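# ¿Merece la pena fichar al segundo entrenador como primero? (caso Nondine, fútbol regional)
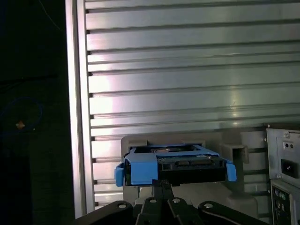
*Soporte de plástico azul con una unidad negra, sujeto por la pinza.*

**Nazma Mollah**

Soy socia del Nondine desde hace 31 años y llevo toda la semana oyendo que el puesto de entrenador está decidido. Según los de siempre, el elegido es el que ha sido segundo del Ernari estas dos últimas temporadas. El argumento es que «conoce la casa», porque jugó aquí de lateral, y que en el Ernari «todo lo táctico lo llevaba él». Lo primero es verdad. Lo segundo lo he oído diez veces y nunca de alguien que haya pisado un entrenamiento del Ernari.

Mi problema es este. El Ernari nos ganó la semifinal de copa con un planteamiento muy bueno, eso no lo discuto, y desde aquella noche parece que cualquiera que estuviera sentado en ese banquillo vale para primer equipo. Un partido. En la liga quedaron por debajo de nosotros y encajaron a balón parado en casa y fuera. Si lo táctico era cosa suya, supongo que eso también.

La directiva vota el domingo y a los socios nos dejan hablar antes, tres minutos por cabeza. Me gustaría llegar con algo más que mala cara. ¿Alguien ha vivido en su club el paso de un segundo a primero venido de fuera? ¿Qué se puede preguntar para saber si el hombre dirige o solo reparte petos? Agradezco experiencias concretas. Lo de «hay que darle una oportunidad» ya me lo dice mi cuñado.

---

**Sérgio Nogueira**

Yo le daría una oportunidad. Es de la casa, siente los colores y el vestuario lo va a respetar por eso. Los entrenadores con nombre vienen, cobran y se van. Además el fútbol regional no es la Champions, aquí gana el que corre más y el que no se enfada con el árbitro. En la semifinal os pasaron por encima, no sé qué más prueba quieres.

Y si sale mal en Navidad se cambia, como se ha hecho toda la vida.

---

**Birutė Ots**

Perdona, Sérgio, pero «si sale mal se cambia» lo paga alguien. En mi club, el Liepiņa, hicimos exactamente eso y tuvimos dos entrenadores en nómina hasta el verano, con el juvenil yendo a los desplazamientos en coches de los padres para ahorrar el autobús.

Nazma, te cuento lo nuestro porque se parece bastante. Trajimos al segundo del Rasik después de una eliminatoria en la que nos habían dado un repaso. También se decía que el cerebro era él. El hombre era trabajador, educado y sabía preparar una sesión de campo mejor que nadie que hayamos tenido. Lo que no había hecho nunca era dejar en el banquillo a un capitán. Tardó hasta noviembre en hacerlo, cuando ya todo el pueblo sabía que había que hacerlo, y el capitán se lo tomó como se lo toman los capitanes. De ahí no se recuperó.

¿Significa eso que los segundos no valen? No lo sé, y desconfío de quien diga que lo sabe. El siguiente que tuvimos venía con diez temporadas de primero en el currículum y nos bajó de categoría.

Lo que sí te puedo pasar son las cosas que ahora preguntamos antes de firmar:

- Qué partidos ha dirigido él solo, aunque fueran tres por sanción del primero. Con fecha y resultado, que las actas existen.
- A quién se trae. Si llega sin ayudante, pregunta quién va a hacer lo que hacía él hasta ahora.
- Qué once habría sacado en vuestro último partido. El que no os haya visto se pone a hablar de valores y de trabajo.
- Qué le pasó con el último jugador al que tuvo que decirle que no contaba.
- Cuánto dura el contrato y qué se le debe si se corta en enero. Esto no se lo preguntes a él, pregúntaselo a la directiva, y que conste en acta.

Lo del balón parado llévalo preparado. Si de verdad era quien diseñaba los partidos, tendrá una explicación, y puede que sea buena: a lo mejor no tenía centrales o el primero no le dejaba entrenarlo. Si contesta que fue mala suerte, ya tienes tu respuesta.

Otra cosa – y esto es opinión mía – mira quién ha soltado el nombre. En nuestro caso lo filtró el mismo directivo que llevaba un mes queriendo librarse de la búsqueda. Cuando un candidato aparece solo y «ya decidido», casi siempre es que no se ha llamado a nadie más.

---

**Deividas Venckus**

Estuve en la grada en esa semifinal, no soy de ninguno de los dos. La entrada oficial fue de 613 personas y creo que desde entonces he hablado con 100 que aseguran haber visto al segundo dando las instrucciones. Yo estaba detrás del banquillo y lo que vi fue al primero de pie todo el partido y al segundo sentado con una libreta. A lo mejor la libreta era buenísima, eso no lo puedo saber desde la tercera fila. Pero de ahí a «todo lo llevaba él» hay un trecho.

De acuerdo con Birutė en casi todo menos en lo del once. Esa pregunta se prepara en una tarde viendo dos vídeos. Yo preguntaría por el peor partido de su temporada y qué cambió en el entrenamiento siguiente. Ahí se nota enseguida quién tomaba decisiones.

---

**Nazma Mollah**

Gracias, sobre todo a Birutė. He llamado a un directivo para preguntar cuántos candidatos se han entrevistado y me ha dicho que «varios perfiles están sobre la mesa». Le he pedido un nombre, uno solo aparte del que ya sabemos, y me ha contestado que tenía otra llamada.

Me apunto lo del contrato y lo del peor partido. Con tres minutos no me da para más. Sérgio, lo de Navidad se lo digo de tu parte al del autobús.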